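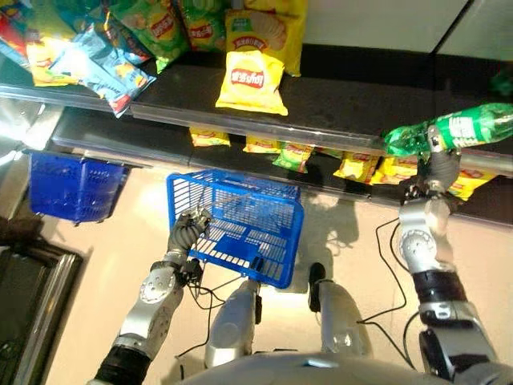
How long can a bag of chips sit on the shelf before it needs to go on sale?

In my store I mark a bag down two weeks before the date printed on it, and anything still there on the last morning comes off the shelf before I open.

Hi all,

Peninah asked that one over on the small grocers list in June and I said I'd write something longer when I had an evening free. I have an evening free! Her message first, trimmed a little, and my answers after.

Peninah Kariuki wrote:
> I took over the lease on the old Treloar place in spring and
> I'm fine with milk, bread, eggs, all the things my mother sold.
> Chips are beating me. I order by the case from Bramer, and every
> month I end up with a pile that's nearly out of date, usually
> the weird flavors. How long do you leave them out? And do you
> put new bags behind the old ones or just top up the front?
> The other thing is that half of them seem to arrive crushed and
> Bramer says it's my stock room.
>
> Peninah

OK so, ordering first. My first year I bought chips the way I buy canned tomatoes, which is to say whenever the price looked good. Bramer ran a deal on a paprika flavor and I took 200 bags. I love paprika. My customers, it seems, do not, and I was giving those things away with sandwiches until Christmas. Now I buy two flavors deep (plain salted and sour cream) and everything else one case at a time, even when the rep makes a sad face at me. If a new flavor sells out in a week, great, I get another case. If it doesn't, I have one case to feel bad about.

On your front or back question – new bags go behind, always. I know it's a pain with the soft packs, they slump and slide and you end up with a heap. What works for me is to pull everything off, wipe the shelf, put the new ones in at the back and then the old ones in front. Takes me the length of one phone call with my sister. I do it right after delivery, and if I let it wait until evening it doesn't get done, I know myself.

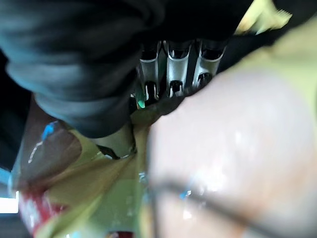

Silver part with three openings, close up

Crushed bags. I'm going to half take Bramer's side on this, sorry! I blamed the driver for ages, and then I watched my own nephew unload and stack cases of soda on top of the chip cartons. Chips on the top of the stack, period. Also check whether the carton is dented before you sign, and write "dented" next to your name if it is. They credited me for 37 bags that way last year with no argument. Without the note on the slip you'll get nowhere, I've tried.

The other thing that hurts them is heat. My stock room backs onto the oven wall of the bakery next door and I used to keep the chips right there. They were going stale ahead of the date, and I only found out when a regular brought one back and made me eat one at the counter. I moved them to the hallway by the restroom. It looks terrible and the chips are fine.

You didn't ask about racks but I'll tell you anyway. I have one wire rack from Stola and one of the Wekness ones with the sloped shelves. The sloped one is good for bags that stand up by themselves and hopeless for the little ones, they all end up with their faces down. I'd get the wire one again and spend the difference on a decent light over it. I paid 60 dollars for mine from a gas station that was closing, so ask around before you order new.

And do keep a notebook for the markdowns. Mine has the flavor, how many I marked down and what I got for them. When I added it all up, snacks brought in 3,565 dollars over the winter, and nearly all of what I lost was in three flavors I had no business stocking. You won't see that from the register tape, at least not on my register, which calls everything "GROCERY."

Does anybody here put the markdowns in a basket by the door? I've been leaving mine on the regular shelf with an orange sticker and I think people miss them, but the basket I tried got in the way of strollers. I'd also like to hear from anyone who buys direct and skips Bramer, mostly about the minimum order.

Peninah, call the store if any of this doesn't make sense, I'm in until six most days. And don't buy the paprika.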